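Vanico Smoked Divider Box

Home / Sorting and Storage / Boxes and Trays / Divider boxes

Product code 303. In stock at the Brannigan warehouse.

A box with walls inside it. We have sold a good many clever storage systems over the years, including one that came with its own app, and customers keep coming back and asking for a box with walls inside it. So we stock the Vanico.

It is a plain rectangular container in clear plastic with a brown smoked tint, split into compartments by upright dividers. You can see what is in it without having to look at it too hard. Anyone who has kept odd batteries, spare keys and foreign coins in a properly transparent box will know why the tint costs a little more and why we think it worth paying.

The long sides are straight, so it will sit flush along the edge of a desk or in the corner of a drawer. Rounded corners may be friendlier, but they leave a gap behind them that fills up with paper clips and stays that way until you move house.

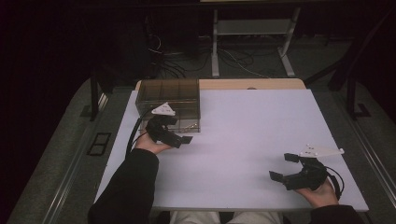
Plunuvora, December

We keep the box on a white board laid over a light wooden table, and the back left corner is its usual spot, lined up with the edges. It looks neater there than it has any right to. The smoked walls show a few faint reflections under ceiling lights, so if you are hoping for a box that vanishes into its surroundings, the frosted one on the next page is duller and may suit you better.

What goes in it

Pens, tape, screws, tea bags, seed packets, hair grips, fuses. One customer uses hers for buttons and has written to us twice about it, both letters favourable. The compartments are for things that are small and would otherwise get into each other. The box won't do for anything long (rulers, knitting needles, most spatulas), and we would ask you not to send it back on those grounds. People do.

Dividers

The dividers are fixed. We know that some boxes have dividers you can slide about, and we sell one of those too, the Zindik, which is 11 pounds dearer and has a small bag of clips you will lose. With the Vanico you get the compartments you get. Most people settle into them within a week and begin to speak of them as if they had chosen them.

Cleaning

Warm water, a drop of washing-up liquid, a soft cloth. Use a dry brush for the corners, where crumbs go to retire. Keep it out of the dishwasher. Scouring pads leave fine scratches, and smoked plastic shows every one of them when the light comes in low.

Delivery and returns

Orders placed before noon leave the same day. The box travels in a carton with paper packing, which we would like to say is a moral stand, though we also happen to have a great deal of paper. Returns are free for a month if the box is unused. A box with one elastic band in it counts as used, I'm afraid, and we do check.

Buying more than one

A pack of 2 saves you the second delivery charge and puts off the day when you need a third. Schools, workshops and offices can ask for a trade price through the Brannigan counter. Our largest single order so far was for 1,159 boxes. We did ask what they were for and were told "storage".

Also in this range: Vanico Frosted Divider Box, Vanico Shallow Tray, Zindik Sliding Box, replacement clips for the Zindik Sliding Box.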